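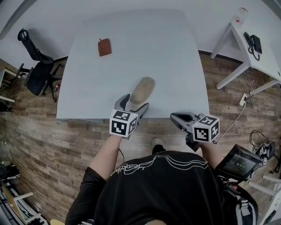
Hand-held grippers with marker cubes in use at a white table. The left gripper's jaws are open around a beige oval object.

The Jaltby tracking fault was a defect in a set of demonstration recordings made with hand-held grippers and later used to train a robot arm at the Lustwood test site. The fault is generally described as a loss of marker tracking. How much of the arm's poor behavior it explains is disputed.

Background

In hand-held collection, a person does a task with a pair of grippers, and software works out where each gripper was from printed square patterns fixed to it. The Jaltby set held 600 recordings of small soft and flat items being picked up from a table. Such items leave little room for error in height. A gripper that is a finger's width too low presses into the tabletop.

The fault

When a marker cube turned away from the camera or passed under the operator's forearm, the software filled the gap by carrying the last known position forward. It raised no warning. The log listed these stretches as tracked, and the recordings passed the automatic check. According to the project's own report, 97 recordings contained at least one filled gap.

On 12 October 2020, the arm at Lustwood drove its closed fingers into the table during a trial and kept pushing until the force limit of 300 newtons stopped it. Both fingers were bent. No one was hurt, although the report notes that an operator had been reaching across the same table shortly before.

Investigation

The first explanation, from the collection team, was operator error. Okafor, the firm that maintained the arm, rejected this and pointed to the filled gaps. Its case has weaknesses. The arm was retrained without the affected recordings and still struck the table 2 times, and the force limit had been set by Okafor itself. Why it was set so high has not been explained in print.

A later review at Bedberg called the problem "resolved" after the software was changed to mark gaps as missing. The review tested rigid blocks only, so the claim says little about soft items. The original recordings remain in circulation, and some copies lack the corrected log.

See also

Fiducial marker
Force limiting
Training data quality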